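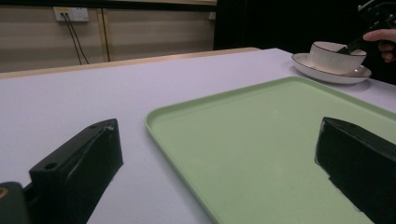
6. Setting up the craving diary

The Kullby diary asks patients to rate cravings by phone. It does not measure craving, whatever the box says. It stores what people choose to tell it, and people in early recovery have plenty of reasons to shade an answer.

1. Open Studies, then New participant. Enter the clinic code, never a name.
2. Pick the substance from the list. For more than one, set up a second diary. The "mixed" option lumps the scores together and they can't be pulled apart later.
3. Under Cycle tracking, choose On, Off or Ask later. On adds a daily question about bleeding and hormonal contraception.
4. Set the prompt times. The default is 11 a day. Try that yourself before giving it to a patient.
5. Press Save, then send a test prompt.

Note: The Hormone phase label is worked out from dates alone. No blood test sits behind it. Lindiwe Ngubane checked 332 entries against lab results for our clinic and stopped trusting the label for anyone with irregular periods. Hide it under Display.

Caution: The Risk score is not a diagnosis. Do not change a methadone or buprenorphine dose because of it.

If the test prompt fails, see section 9. Error 845 usually means the clinic code was typed with a space.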